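Filed under: Home, Clutter, Selling Stuff
5 comments

Quick one tonight, dinner is in the oven and I have until the timer goes.

So the box shelf. If you've been reading a while you know about the box shelf. Top of the hall closet, above the coats, where every empty box that ever came into this apartment goes to live forever. Phone boxes, the toaster box (toaster died two apartments ago), a box for a lamp, a box with smaller boxes in it. My rule was always keep the box, you might move, you might return it, you might sell it. I have returned exactly nothing in my life.

February is my month for closets. Too cold to do anything else. Took everything down Saturday-style, meaning all at once in a big heap with no plan, and then had to step over it for days.

Big stuff was easy. Flattened it, done. Toaster box, gone. Lamp box, gone. The foam inserts are a pain, our pickup doesn't take foam, so those are in a bag by the door till I figure out where they go. If anyone in the Farkotstead area knows a place let me know.

Small stuff is where I got stuck. Phone boxes are NICE. That's the trouble. Stiff cardboard, lid that slides down slow with that little sigh of air. Feels wrong to throw one in with the cereal boxes. And they're useful! Or they look like they should be useful. I have tried the following over the years:

- buttons (fine, until you need one button and have to tip them all out)
- spare keys (couldn't tell you what any of them open)
- seed packets, too wide, by about a finger, every brand
- batteries, good and dead mixed, don't do this
- drawer dividers

The drawer dividers do work. Lid in one spot, bottom in the next, you get two trays out of one box and they stay put if the drawer is snug. My desk drawer is all phone box halves now, pens, clips, stamps, the little screwdriver for my glasses. Been that way since the Dahlgren desk came home, and that desk has the shallowest drawers of any desk ever made so nothing taller fits anyway.

But there is a limit to how many dividers a person can use and I passed it.

So then, sell them. I'd read that people buy empty phone boxes, which sounded made up to me, but I went and looked on Tovska and there they were. Pages of them. People want the box so they can sell their old phone with it, I guess, or they collect. One listing was asking 19 dollars for a box. Just the box! No charger, no little pin tool, no booklet. Asking isn't getting, I know. Still.

I sat there thinking ok, 19 dollars, that's lunch and then some. Then you add shipping, and a mailer, and going to stand in line at the post office, and somebody messaging at 11 at night to ask would I take 5. I did a whole week of this with the picture frames last spring and I swore never again.

Where I landed. Sorted them three ways. Phone still in use, box stays, papers inside it. Phone gone and box clean, goes in the sell pile. Phone gone and box beat up, recycling, no speeches.

The last two are the hold outs. Both dark, both small, phone on the lid of the one, corners rubbed light. Are worn edges "beat up" or are they "some shelf wear"? On Tovska everything is some shelf wear. I keep moving them from one pile to the other and walking off.

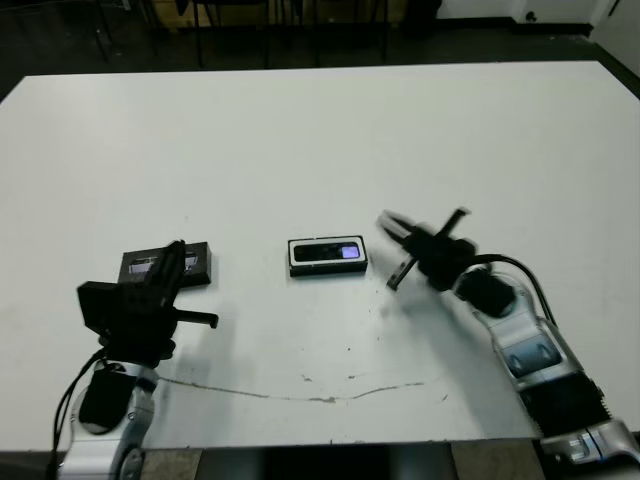 Keep one, toss one, I'd say, and don't list either of them. Renata-sized piles of mine sat listed for months and I ended up giving the whole bunch away with a phone, to somebody who only wanted the phone. Worn corners and buyers get fussy. Check under the tray before it goes in the bin though, I found a SIM pin and the original receipt in mine.
posted by tetodmont_reader

Ha, ok, that came in while I was still fixing typos up top, so I'm sticking my answer in here. Good call on the tray. Going to lift out every last one before recycling goes down. And I think you're right about not listing. I priced out mailers and lost the will.

Shelf update for anyone keeping track: the closet shelf is now one row of boxes and a blanket. A blanket! There's room up there for a blanket. I'd like to get the vacuum hose up there too but it keeps sliding out on my head.

Next is the cord bag. I don't want to talk about the cord bag.

Timer. Gotta go, more when the foam is sorted.

Share this post | 91 likes | Older: The Junk Drawer, Agian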